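Home | Cricket | Footy | Opinion | Club Noticeboard

The trouble with picking a side by spreadsheet
By Birutė Toom 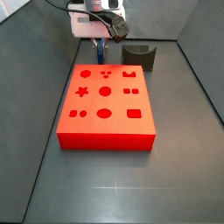
A blue block held upright behind a red-orange shape-sorter box.

Ploltside Cricket Club paid $1375 for a selection program called Tristasetti, and I'm still waiting to hear what it bought. The pitch was that feeding in three seasons of scores would take favouritism out of the second XI. Maybe. It also dropped Vija Pärn, who made 43 on a December pitch that was coming apart by tea, and kept two openers who fill their boots against Lill every year.

Saulius Kazlauskienė tells me the numbers need time to settle. How much time? We play 12 games. A bloke who bats at seven might face 60 balls before Christmas, and I don't see what anyone learns from that to one decimal place.

Līga Kuusk picked our sides for years by standing at the nets with her arms folded. She got plenty wrong, and you could go and argue with her. I'd like that money back in the pitch covers.

Contact the sports desk | © Ploltside Opinion | Back to top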